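Wrist camera or fixed camera for cups in clear plastic bags (two-arm cell)

Asked Thursday, November 16, 2023
Tags: grippers, cameras, teleoperation, transparent objects

slotted_rail

I have two small arms on one front rail, both with parallel grippers. The task is takeout packing: lidded cups go into a two-cup carrier or straight into a thin clear bag, then a straw is added. One arm holds the bag open and the other places the cup.

I have budget for one camera upgrade and want to put it where it does the most good. Current setup:

- Fixed camera above the cell, lens 510 mm from the floor of the cell
- Prarum wrist module on the left arm only
- Nedanine gripper on both arms, narrow pointed fingers
- Hesetti controller, stock firmware from May

Cups by themselves are fine from either view. The bag is the problem. From the fixed camera the bag edge comes and goes with the light, and the grasp point I pick is often on a fold a little behind the real edge. From the wrist module the edge is easier to find, but once the gripper is close the fingers and the wrist housing cover a lot of what I need.

I ran 77 bag grasps with the fixed view only and 77 with the wrist view only. Fixed view failed 31 percent more often on first contact. With cups there was no difference I would trust.

Should I replace the fixed camera with a better one, or buy a second wrist module for the right arm? I would also like to know if wider fingers make this less of a vision problem.

vent_panel_b

Second wrist module. Resolution is not your problem with clear film. You are looking for highlights on folds, and those move when the camera moves. A fixed camera never gets that motion, a wrist camera gets it for free on approach. Take two or three views on the way in and keep the edge that stays consistent between them.

About the view being covered at close range: tilt the bracket outward and accept that you lose the last bit before contact. Plan the grasp from farther back and run the end of it blind. Recalibrate after you move the bracket, including the hand-eye transform. Plenty of people skip that and then blame the gripper.

Also check the cable. If the conduit pulls on the bracket when the wrist rolls, your calibration is only good at the angle you took it at.

trimpot9

wider fingers yes. I went from pointed to the Varghese flat pads and bag pickups got a lot better, you can be off by a fair bit and still catch film. downside is straws. flat pads are bad at pulling one straw out of a full cup of them, you get three or you get none. no idea about the camera part, we only have one fixed

double_post

I would split the answer by object, as a single camera choice does not cover this task.

Cups, upright: the fixed view is enough. The lid gives you a clean circle from above. Watch for cups standing one behind the other in a carrier. From a low fixed view the front cup hides most of the rear one, and depth on the rear one is poor.

Lid orientation: use the wrist view. If the straw has to go in at the correct hole, you want the camera over the lid. From the fixed camera the drink openings are only a few pixels wide in our cell.

Bag: wrist view for the edge, fixed view for where the rest of the bag is. The second part matters more than people expect. A flattened bag spreads over the floor and under both grippers, and the wrist camera cannot tell you that the other arm is about to close on it.

Straws: narrow fingers, either view. I agree with the post above about flat pads. We kept pointed fingers on both arms and put thin silicone sleeves on them, which recovered some of the bag grasps without giving up the straws. Replace the sleeves when they start to twist. Ours last 11 sessions.

On the background: ours is a busy floral print on all three walls. A plain gray wall gave better numbers on clear film in early tests, but a policy trained only on the plain wall did badly once we moved it. We recorded 248 episodes with the print up and kept them all in the training set. The floor is a gray stone pattern, which is harder for film than a matte color. If you are still choosing a floor, choose matte.

One Hesetti setting to look at: the stock firmware timestamps each camera on arrival, so the wrist and fixed streams can drift apart when the bus is loaded. Turn on the shared trigger before you compare views again. Your 77 and 77 may shift a little.

So: second wrist module first, shared trigger on, leave the fixed camera where it is.

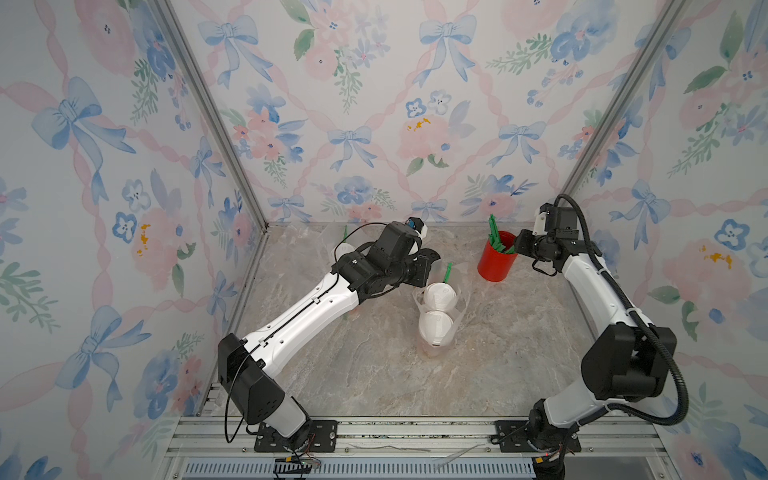
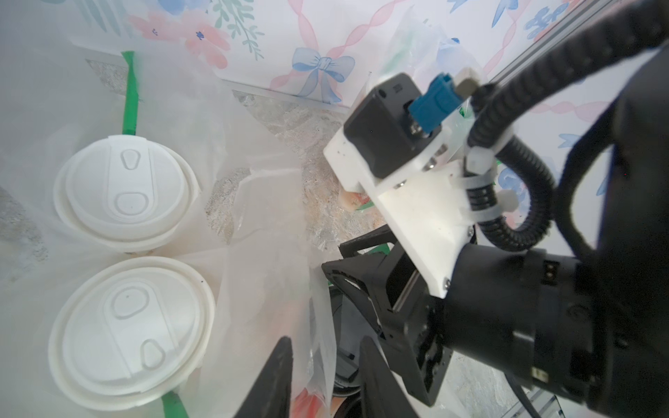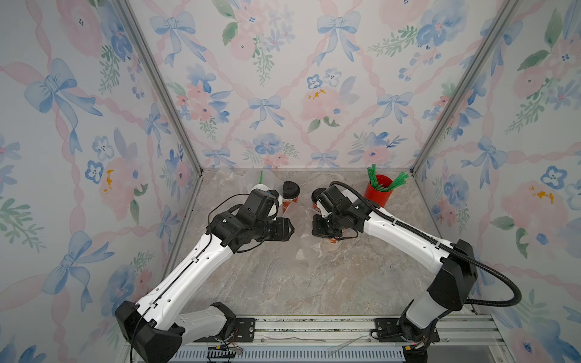 Our cell with the floral walls. First and third from the fixed camera, second from a wrist camera.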